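Search this site
Search
Shares 15 Comments 3

3.2 Gathering the folding examples

Demonstrations for the Eris set were recorded with hand-held grippers, one in each hand, so that no robot arm was needed at this stage. Each session at Zatano lasted 65 minutes. The person recording chose a garment, carried out one handling step and moved on to the next. We kept 177 demonstrations after checking, and left out any in which tracking of either gripper was lost. Garments were placed on patterned covers as well as plain ones, as the Blöndal model had done poorly when the background carried print. Figure 3 gives one view from the gripper camera for a small item and one for a large item.
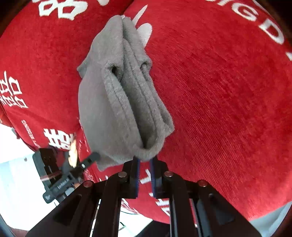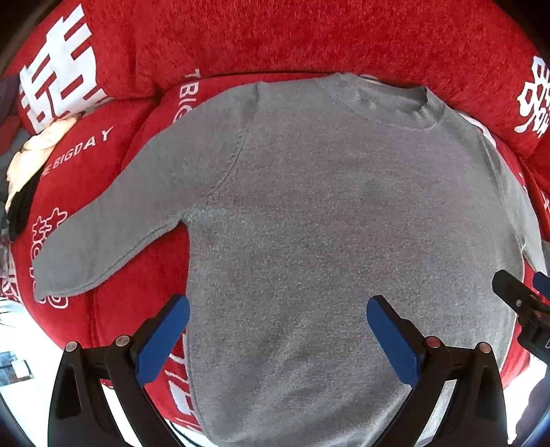 Figure 3. Views from the gripper camera: a grey sock held between the fingers (first) and a grey sweater spread out, fingers open (second).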